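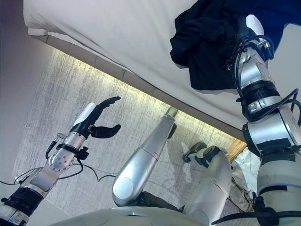 Planning and Paying for Equipment
Unit 6: Budgeting for a two-armed robot in a furnished room

Read this before the workshop. The worksheet at the end of the unit is due at the start of the next session. Bring a calculator or a laptop with a spreadsheet on it.

The case for this unit is the Hesano project, a plan to set up a robot that handles clothing and bedding in a furnished bedroom. The buyer in our case is Strickland, a firm that manages short-stay apartments. Strickland wants to know what it will cost to run one robot in one room for a year before it decides anything about the rest of its buildings. Two suppliers come up in the notes. Brutura sells the arms and the hands. Grero sells cabling, mounts and service contracts.

6.1 Start with the work

Most bad equipment budgets start with a quote. Somebody sees a machine, asks for a price, and then builds the rest of the plan around that price. For this unit, write the task down first and leave the quote in the folder.

For Hesano the task has three parts:

1. Take hold of a piece of clothing or bedding and lift it clear of the bed.
2. Move it to where it can be laid out or put away.
3. Leave the bed in a state that a person would accept.

Each part asks for something different. Lifting a garment off a sheet needs a hand that can pinch thin cloth without also picking up the sheet. Moving it needs reach, and arms whose cables don't snag on the bed rail. The last part needs cameras placed well enough to see the result, and a person who decides what "accept" means. Put that definition in writing. If it isn't in the plan, the supplier will use its own.

6.2 Hands and grip

The hand is the part that touches the work. In this case it is also the part Strickland expects to replace most often, so it gets its own line in the budget and should never be folded into the price of the arm.

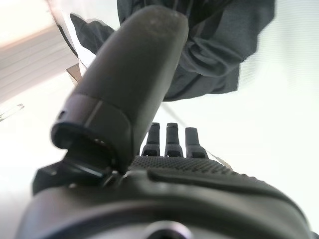

Figure 6.1. Robot hand seen from its base, with the thumb, three fingertips and the dotted palm pad.

When you compare hands, ask the supplier the same questions in the same order:

- Can the palm pad be replaced on its own, or does the whole hand go back?
- Who is allowed to replace it?
- How long does the supplier need to deliver a spare?
- Is the left hand the same part as the right one, or are they stocked separately?
- Does cleaning the pad affect the warranty, and what cleaner is allowed?

The Brutura quote in your case packet lists a pad set at $485. It covers both hands. Students tend to enter this once and move on. The packet says Strickland plans on a change of pads every quarter, so it belongs in the operating budget four times. The set that comes on the robot at delivery is included in the purchase price and should not be counted again.

Spare hands are harder. The packet gives a lead time but no failure rate, and you will meet this often with new equipment. You have a few ways to deal with it. You can buy a spare up front and accept that the money sits on a shelf. You can pay Grero for the service contract with a loan unit. Or you can accept that the room stands idle while the hand is away, and put a cost on the idle time. Any of these can be defended. What can't be defended is leaving the line blank.

6.3 The room is part of the equipment

A bedroom was not built for a machine. Before anything is ordered, walk through the room with a tape measure and a notepad and write down what the robot will have to work around. Typical entries:

- Bed height, and how much of the bed can be reached from the foot end and from each side.
- Rugs and doormats, with the thickness of each.
- Nightstands and how far they stick out past the bed.
- Curtains and window light at different times of day.
- Lights built into furniture.
- Bags, baskets and anything else that tends to be left on the floor.

Reach is the one students get wrong. A robot standing at the foot of a large bed may be able to work on the lower half and still have no way of getting to the pillows. 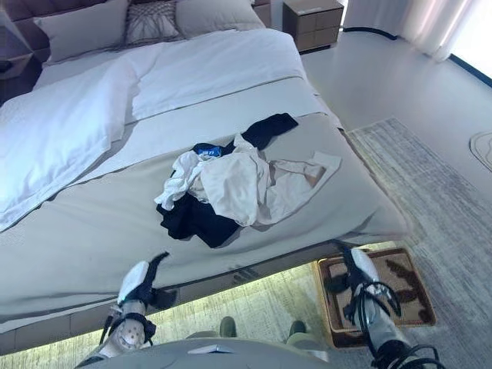

If the pillows are in the task description, the plan has to say how the robot gets to them: from the side, with longer arms, or with a person doing that part. Each answer has a price. Going in from the side may mean moving a nightstand or taking up a rug. Longer arms mean a new quote and probably a different base. A person doing part of the job means labor in the operating budget for as long as the robot is in use, which is easy to forget in a plan that was written to save labor.

Light costs less to fix but it still needs a line. A bright window can wash out the view from a wrist camera while the head camera sees well enough. Heavier curtains, a blind or a change in the hours of work are all possible fixes. The packet leaves this to you. Pick one and give a figure for it, even if the figure is zero.

Clothing is a cost too. The robot can't be set up on guests' belongings, so Strickland has to buy a stock of garments and bedding for the purpose. Include dark and light fabrics, long sleeves, and things that end up tangled together. Black cloth on black cloth is worth having in the stock. Plan to wash it and plan to replace some of it. Buy at least one complete change of bedding so that laundry day doesn't stop the work.

6.4 Capital or operating

Strickland's rule is simple. Anything with a unit price of $1,000 or more and a useful life of longer than a year is capital. Everything else is operating. Use the unit price, not the total on the invoice.

Under this rule:

Arms, base, head camera: capital
Spare hand: capital (see the unit price in the packet)
Pad sets: operating
Cables and clips: operating
Test clothing and bedding: operating
Service contract: operating, spread over the months it covers
Curtains or blinds: operating
Setup labor: read the note below

Note on setup labor. The packet gives 81 hours of technician time between delivery and the first day of regular work. Strickland treats labor that is needed to bring a capital item into use as part of the cost of that item. Training its own staff is treated as operating. The 81 hours contain both kinds. Use the task list in the packet to split them and show the split on your worksheet. You lose points for a lump sum even when the total is right.

6.5 Cables, mounts and other small lines

Grero's quote has a long second page and most of it is small. Read it anyway. External cables on an arm move each time the arm moves, and they rub on whatever is near. A loop that is fine on a bench may catch on a bed frame or drag over carpet. Ask whether the sleeves and clips are included, and ask whether the arm can make its full reach with them fitted.

Camera mounts belong on the same page. A wrist camera sees its own hand very close up and not much else, so a small shift in the mount changes the view. If the mount has to be adjusted after every knock, that is technician time. Put it with the maintenance hours.

There is also a choice to make about contingency. Some of you will want to add a flat percentage at the bottom. For this course, tie the contingency to named risks - a hand out for repair, a second round of room changes, a late delivery - and put an amount next to each. A reviewer can argue with an amount. There isn't much to say about a percentage. 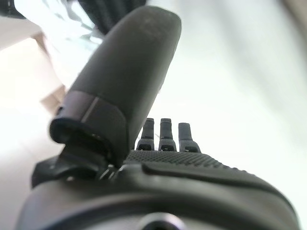 6.6 Order of purchases

The arms have the longest lead time in the packet, so the first idea is usually to order them first and sort out the rest while waiting. Check that against the room survey. If the survey changes the reach you need, it changes the arms.

A workable order for Hesano:

1. Room survey and written task description.
2. Written acceptance test, agreed with Brutura.
3. Order for arms, base and hands.
4. Test clothing, bedding, curtains.
5. Cabling, mounts and the service contract from Grero.
6. Setup and staff training.

The service contract should start on the day setup ends. If it starts on the delivery date, Strickland pays for coverage during weeks when the supplier is still responsible anyway. This is a contract term and can be asked for at no cost, but only before signing.

Worksheet

a. Complete the capital and operating tables for the first year.
b. Split the setup labor and state which tasks you placed where.
c. Choose one of the options for spare hands and write a paragraph defending it.
d. Name the largest item in your budget that would change if the task no longer included pillows.

Hand in one sheet per pair. Spreadsheets are fine if the formulas are visible.

Comments (4)

Is the pad set in the first quarter counted or not? The delivery set would still be on the robot.

Reply from the instructor: The change happens at the end of each quarter, so four sets in the first year. I'll add that to the packet.

We put the blinds under capital because the total for the whole room came to more than the limit. Read 6.4 again and it says unit price. Fixed now.

Does the spare hand need its own pads or does it come with them? Page 2 of the Brutura quote doesn't say.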